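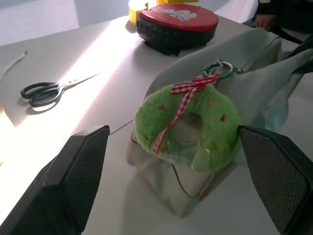
Figure 1. Two-finger gripper at a fabric pouch with a felt wreath attached, scissors on the same table.

Week 5: Automation on the finishing bench
Handout to accompany the Fumow case
Glória Barros

Read the case summary before the tutorial. Bring your task sheet from last week, as we'll use it again.

The workplace

Fumow is a small soft goods workshop. It makes and decorates cloth pouches and bags, mostly for gift shops, and its busiest month is December. Last December the finishing bench handled 2,863 pieces. The bench had 5 staff then and has the same number now, but 2 of them have different job titles.

What the robot does

Handling at the bench used to be one job. A finisher picked up the piece, turned it, checked the zipper, trimmed threads, fixed the ornament and passed it on. The arm now does the picking up, the turning and the passing on. Trimming and tying are still hand work.

Cloth is hard for a gripper. It folds, it slides, and it doesn't come back to the same shape twice. Anything hanging off it makes this worse. Look at the key ring and the green ring between the wreath and the zipper pull in Figure 1: several linked parts, each free to move on its own. Textured pads on the fingers help with holding but don't tell the arm which layer it has hold of.

What changed for staff

Seidu Wumbei was a finisher and is now a cell attendant. He sets out the work, clears bad grasps and writes them up. His hands and wrists get more rest. He also told us the day feels more broken up, and that he can't get into a rhythm when he's waiting on the arm.

Genowefa Zawadzka still does the bows. Her pace used to be her own. Now pieces arrive when the arm delivers them, and she has asked for a buffer tray so she can work ahead before lunch.

Roman Zalewska supervises the bench. Most of his questions to us were about pay grades. The attendant role was never formally graded, so Seidu is doing new work at the old rate. This was still unresolved when we finished the interviews.

Terms to know

Task allocation: who or what does each step.
Residual tasks: the steps left to people once a machine has taken the rest.
Machine pacing: work speed set by equipment.
Deskilling and upskilling: both can happen in one job. See Kaczmarczyk's notes from week 3.

For the tutorial

Split the old finisher job into steps and mark who does each one now. Pick one residual task and say whether it's better or worse to do than before. Then draft a short grading claim for the attendant role, one page at most.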